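Slide 9 - folding a fitted sheet, and why we teach it first

Take a breath here, let people finish laughing about the sheet in the closet, because every single one of us has one. Tell the story about Wanda's linen shelf at Grakance (the short version!).

Then slow down. Hands inside the two top corners, seams facing out, and tuck one corner over the other. Do it twice if the folks in the back row are craning their necks - there is plenty of time before the break.

Mention that the Brudisau guesthouse washes 300 sheets a week in October and still folds them all by hand, and that Zuzanna Kurek learned it from her aunt in one afternoon. People like hearing that.

If someone asks about deep mattresses, say we'll get to those after coffee, and please do remember to get to them this time. Handouts are by the door, and Davoud has the spare pillowcases for the practice round. 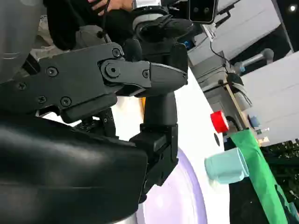
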